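Pince qui lâche les gobelets depuis la mise à jour, help
Forum > Robotique de service > Pannes et sécurité

rusarik_fan
Salut à tous. Bras Rusarik avec pince Cerkelo, tâche cuisine (vaisselle, gobelets plastique). Depuis la mise à jour d'octobre j'ai des lâchers. 17 chutes en une matinée, avant c'était quasi zéro. Le gobelet tient, le bras part, et clac par terre. Aucun code d'erreur, le log dit « grasp OK » même quand le doigt serre du vide, c'est ça qui m'inquiète.

Pas touché à la mécanique. Pression de serrage par défaut (133 dans le menu, pas d'unité affichée, merci Cerkelo). Doigts et collier, vue caméra poignet :

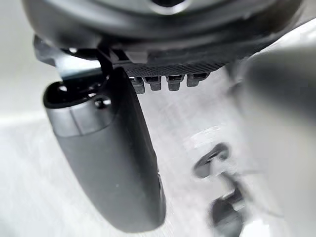 pkt_atelier
Re : Pince qui lâche
Quel firmware exactement ? Et tu as refait le zéro de la pince apres la mise à jour ? Chez moi ça l'efface sans prévenir.

rusarik_fan
Re : Re : Pince qui lâche
Build 676. Zéro refait deux fois, pareil. Avec le gobelet gris clair à logo en relief, plaqué de travers contre le doigt, côté panier du lave-vaisselle :
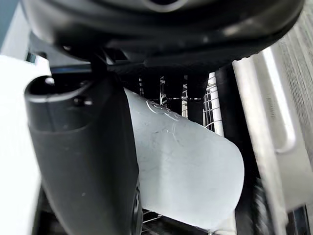

Dès que j'accélère dans la rotation du poignet ça glisse. À vitesse réduite ça passe neuf fois sur dix. Donc soit l'effort de serrage a baissé, soit il ne vérifie plus rien une fois la prise validée. J'ai écrit au support, réponse type : « nettoyez les doigts ». Fait. Alcool, chiffon, tout. Aucun changement.

Istberg_dan
Re : Pince qui lâche
Désolé mais pour moi c'est pas le firmware. Des doigts lisses sur du plastique tout rayé, forcément ça part. Mets une gaine silicone et basta. J'en ai 4000 cycles dessus, zéro chute.

pkt_atelier
Pas d'accord. Ça marchait avant avec les mêmes doigts et les mêmes gobelets. La gaine va juste cacher le problème. Et un « grasp OK » à vide c'est un défaut de sécurité, point. Le jour où c'est un couteau on rigole moins.

Istberg_dan
Personne lui fait porter des couteaux enfin

pkt_atelier
Dans une cuisine ? Si, justement.

wanda_cz
Re : Pince qui lâche
Bonsoir, Wanda Czarnecka, intégratrice. Même souci sur deux machines avec la 676. Le seuil de détection de prise passe en « auto » à l'install et il se cale sur la première fermeture. Si elle se fait à vide, il prend le vide pour référence, et ensuite tout est « OK ».

A vérifier, bras à l'arrêt et arrêt d'urgence à portée de main :
1. Menu pince > seuil > repasser en manuel.
2. Bras dégagé, loin du robinet et de l'égouttoir. Chez toi le col de cygne est vraiment dans le passage, un lâcher ou un coup de poignet là-dessus et c'est la pince qui prend.

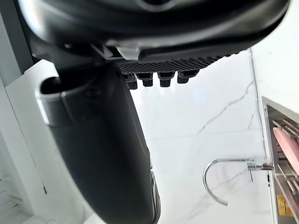 3. Fermer sur un objet rigide (pas un gobelet, ça s'écrase), enregistrer.
4. Rouvrir, refermer à vide. Le log doit dire échec. S'il dit encore OK, on arrête tout et on repasse à l'ancienne version.

rusarik_fan
Merci Wanda !! Je teste ce soir. Et oui pour le robinet, il est déja passé pas loin...

rusarik_fan
Re : résultat
Bon. Étapes 1 à 4 faites. Fermeture à vide = échec, enfin. Repris le même gobelet ensuite, incliné vers la droite, le haut juste sous la rangée de tiges noires :
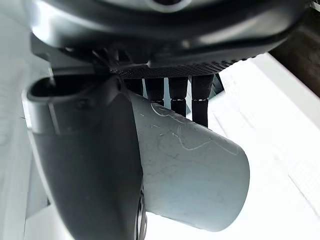
Vitesse réduite nickel, vitesse normale encore deux chutes sur la série. Mais cette fois le bras s'arrête net et le log sort « perte de prise ». Donc la détection remarche, reste la tenue. J'ai laissé la pression à 133 pour ne changer qu'une chose à la fois.

Istberg_dan
Ah bah voilà, donc ça glisse quand même. Gaine silicone je disais.

pkt_atelier
Ok pour la gaine MAINTENANT que la détection marche. Avant, non. Et attention à l'épaisseur, il faudra refaire le seuil derrière.

wanda_cz
D'accord avec pkt. Regarde aussi l'accélération du poignet, chez Pirjo Pitkänen (elle suit la doc Tymoshchuk, même famille de pinces) la mise à jour l'avait remontée toute seule. Compare avec ton ancienne sauvegarde si tu l'as.

rusarik_fan
Sauvegarde retrouvée, l'accel a bien changé. Je remets l'ancienne valeur demain matin et je poste les logs. En attendant vitesse réduite et rien de coupant dans l'égouttoir.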